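We use cookies to improve your experience on this site. By continuing you accept our cookie policy. Accept | Manage

The Long Room

Celeste Carvalho had signed for the long room at Nondwood in August, on a lease of 20 months. The schedule of condition listed brick to shoulder height, painted wall above, a panelled ceiling and fluorescent tubes. It did not list the hum, which Riku Uchida measured on his first morning and entered in the log as mains frequency plus a second tone he could not assign.

He worked in red, as he did every shift, so that Margarida Calado could find him from the far doorway. He bent low over the work. The second tone was louder there.

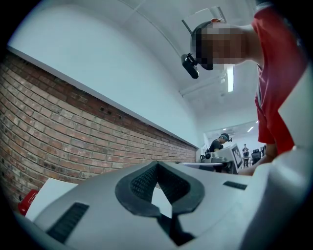
The brick side of the long room, tube on.

"It's in the wall," he told her.

"Brick doesn't resonate at that pitch."

"Then it's in the mortar."

She wrote down mortar, with a question mark, and initialled it. The previous tenant, a man named Angus Galbraith, had left behind a ledger of 3000 entries in grey pencil. Each gave a time and a single word. The word was usually "no". Margarida had read as far as the winter pages and reported no change in method - only in the handwriting, which grew smaller.

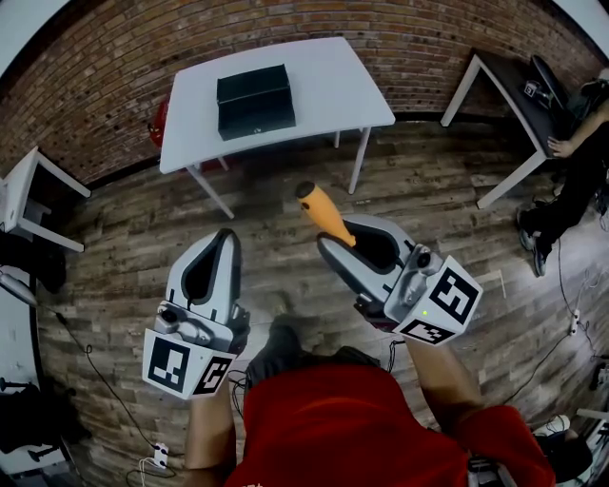

Galbraith's last entry was timed at 2 in the morning and read "table". Riku took this as an instruction. He stopped short of the white table with the orange bottle-shaped thing still held out on his right, its cap tilted up, and listened. The black box lay lengthwise on the tabletop with its lid closed. Between him and it were the grey and brown planks, and the tone came up through them evenly, with no centre he could locate.

"Distance?" Margarida called.

"Close enough."

"That isn't a distance."

He gave her a figure. She entered it under Galbraith's word, in the same column, and noted the time. Then she asked whether the lid should be opened before or after the tube was switched off. Riku considered the order of operations and said after.

She walked back to the switch.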